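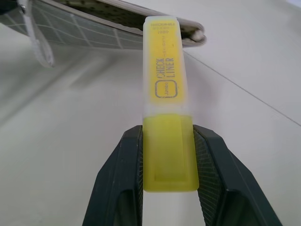
Servicio de Material y Espacios Comunes
Registro de incidencias internas

Asunto: Marcas de rotulador fluorescente y restos adhesivos en la mesa grande de la sala de trabajo
Fecha de apertura: 2/5/19
Solicitante: Tùng Doãn, departamento de Documentación, Tustton
Técnica asignada: Pacita Barredo, Material y Espacios Comunes
Prioridad: media
Estado: resuelta, pendiente de reposición

Descripción de la incidencia

El solicitante comunica que, al retirar los expedientes de la serie Manalo, se observaron en el tablero trazos amarillos de rotulador fluorescente y restos de adhesivo procedentes de la cinta de embalar. Indica asimismo que varias hojas de la misma serie presentaban el subrayado corrido y que dos de ellas han debido imprimirse de nuevo. Solicita la limpieza de la superficie, la revisión de los rotuladores en uso y la confirmación de que la mesa puede emplearse para la preparación del envío a Zemthorpe.

Actuaciones realizadas

Primera actuación. Se comprueba el rotulador amarillo asignado al puesto, modelo Check Liner, en papel de prueba del mismo gramaje que el de los expedientes. El trazo es uniforme y no se aprecia fuga por la punta. Se descarta un defecto del rotulador. El corrimiento se reproduce únicamente cuando se subraya sobre texto recién impreso en el equipo de inyección de la planta; en las copias láser no se produce.

Segunda actuación. Limpieza en seco del tablero para retirar polvo y virutas de papel, seguida de un paño ligeramente humedecido con jabón neutro. Los trazos amarillos desaparecen en su mayor parte. Permanece una sombra tenue junto al borde, que se trata de nuevo con el mismo producto y un tiempo de contacto de 10 minutos. Resultado satisfactorio.

Tercera actuación. Retirada de los restos de adhesivo con espátula de plástico. No se utiliza disolvente, por indicación de la ficha de mantenimiento del mobiliario. La operación requiere casi 4 horas de secado y reposo, durante las cuales la mesa queda fuera de servicio.

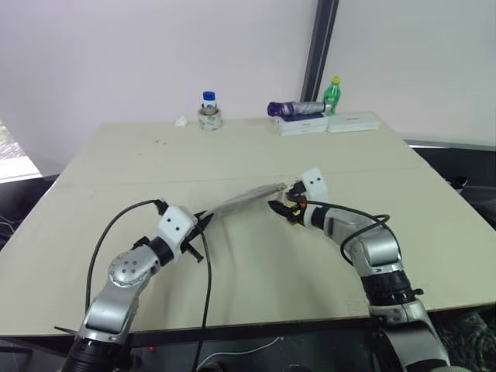 El procedimiento de orden para esta mesa establece que los consumibles de uso diario se agrupen en el borde más alejado del usuario y que la zona central quede disponible para el trabajo con documentos. Dicha disposición se considera correcta: el frasco de tapa azul permanece dentro del rollo de cinta y las dos cajas blancas planas están colocadas una junto a otra. Procede, no obstante, retirar el pañuelo de papel arrugado situado al lado del frasco y asignar otra ubicación a la botella verde de tapón amarillo, dado que los envases de ese tamaño deben guardarse en el armario. Las pequeñas motas y rozaduras oscuras del tablero se anotan como desgaste de la superficie y no son objeto de esta incidencia.

Respuesta del solicitante

Tùng Doãn manifiesta su conformidad con la limpieza y pregunta si es necesario cambiar de marca de rotulador. Se le responde que no. Se recomienda dejar reposar las impresiones de inyección antes de subrayarlas o, en su defecto, solicitar copia láser.

Medidas pendientes

Pedido de 200 hojas protectoras a Zusura, con cargo a la partida de consumibles de abril.
Colocación de un salvamanos en la zona de subrayado.
Revisión del tablero una vez finalizado el envío a Zemthorpe.

La incidencia se cerrará cuando Pacita Barredo registre la recepción del pedido. Cualquier nueva mancha deberá comunicarse en este mismo expediente, sin abrir otro.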